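菲德利娜：译者要先学会听

Fidelina Apaza把电话调成静音，先去关了厨房的窗。楼下在修水管，她说这声音要是录进去，谁也没法整理稿子。关好窗，她坐下来，第一句话是：“先讲好，我不谈理论。”

她做口译和笔译，语言是克丘亚语和西班牙语，后来又加上英语。她在高原上的一个村子里长大，村里人说克丘亚语，学校里只准说西班牙语。“我七岁才开始上学。老师讲的头一个月，我基本没听懂。我学会的第一句西班牙语是‘请让我出去一下’。”

现在她住在斯托克贝里（Stokberg），给医院和法院做译员，业余时间编一本克丘亚语的农事词汇集，书名暂定为《马塔里》（Matari）。这是她外祖母家那块坡地的名字。

问她为什么从农事词汇编起，她想了一会儿。“我外祖母讲土豆，有一大串词。煮的时候裂开的，冻过一夜的，留着做种的，被虫咬过但还能吃的，都不一样。我到城里以后，只用一个词。有一年回去，表妹的孩子问我，手里这个叫什么，我答不上来。我是做翻译的，答不上来。”

词汇集目前收了将近1,000个词条。她的目标是把每个词条都配上一句真实说过的话，注明是在什么活计里说的。她不收自己编的例句，也不收从旧词典里抄来的。“旧词典很多是传教士编的，有用，我天天翻。可是里面的例句，听着像布道。没有人在地里那样讲话。”

例句从录音里来。她有44段录音，最短的两分钟，最长的一段录了整个下午，中间有一大半是狗叫和等雨停。早期的录音存在磁带上，后来她托人转成了数字文件。她说整理录音最费时间的是断句。老人讲话，一句里套着另一句，讲到一半去招呼邻居，回来又接着讲原来那句。

“我第一次整理，把招呼邻居的话全删了。后来我又全部放了回去。他们怎么打招呼，问羊，问孩子，问路好不好走，这里面也有词。” 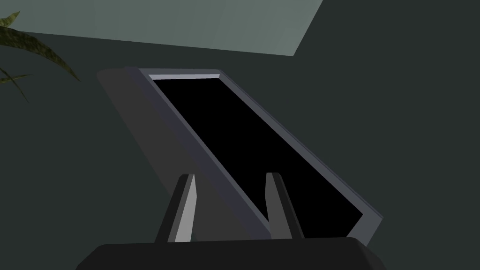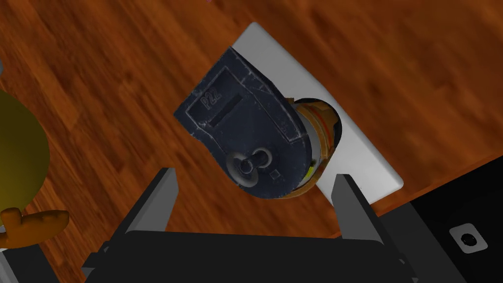
她的工作方法很简单。早上听一段，只听，不写。下午再听同一段，写下来。第二天早上对着稿子听第三遍，用红笔改。有拿不准的词，她打电话回去问。信号不好，有时候一个词要打三四次电话。去年十一月，她为了一个形容土质的词，前后问了六个人，得到四种解释。

“我四种都写进去了，谁讲的，哪个村的，写清楚。编辑不太高兴，他说读者要的是一个答案。我说那读者可以打电话去吵。”

编辑来自德林斯特德出版社（Drinstead），一家做地方语言读物的小社。合同规定首印600册，其中50册送给高原上的学校。她原本希望多送一些，后来同意了，条件是学校可以自由复印。

谈到医院的工作，她说得比较谨慎，不讲具体的人。她只说，克丘亚语里讲疼，跟西班牙语的讲法对不上。病人可能会说疼在“走”，或者疼“坐下了”。“医生问我，几分疼？一到十。我把这句话译过去，病人看着我。我再译一遍，她还是看着我。后来我问医生，能不能让她自己讲。医生说可以，给了五分钟。那五分钟里讲的东西比什么分数都清楚。”

她认为译员不该替人总结。她带过几个年轻译员，最常改的毛病就是总结。“老太太讲了两分钟，他译成一句‘她说肚子不舒服’。我问他，那剩下的呢？他说剩下的不重要。我说你怎么知道。”

法院的规矩又不同。在法院，她必须逐句译，连停顿和改口都要交代。有一次当事人说了一句俗语，字面上讲的是一头过河的驴。她照字面译了，法庭里安静了一阵，律师问这跟案子有什么关系。她请求法官允许她解释这句俗语，法官准了。“我解释之前，先声明下面的话是译员的话。这个一定要分开。我讲的是我讲的，他讲的是他讲的。”

我们也聊到了年轻人。她在网上开了一个小班，每周一次，学生大多是在外地长大的第二代，能听懂祖父母讲话，自己却开不了口。其中一个叫桑杜（Sandu）的学习平台曾提出把她的课录下来放上去，她拒绝了。她说学生讲错的时候脸会红，录下来他们就不肯讲了。

“他们怕讲得不像。我跟他们说，我在村里人家也笑我，说我的口音像收音机。笑就笑。笑完了他们会告诉你应该怎么讲，你就学到了。”

班上的第一课她不教问候语，教怎么骂一只不听话的羊。她说这是最容易记住的，因为大家都听祖父母骂过。当场她示范了两句，第二句她不肯翻译。

词汇集的稿子按计划在2021年4月交给排版。她手上还剩下关于编织的一章没有定。编织的词比土豆还难，同一个花纹，隔一座山叫法就变，有些花纹老人会织，却说不出名字，只说“就是我母亲那个”。

“我就这样写：‘就是我母亲那个’。后面注上她母亲的名字和村子。”

采访快结束时，楼下的水管又响起来。她起身去看窗户关严了没有，回来时手里多了一叠打印稿，是土豆那一章。她翻到其中一页，指着边上一行铅笔字，说这个词她昨晚又听了一遍，元音可能写错了，晚上还得给表妹打个电话。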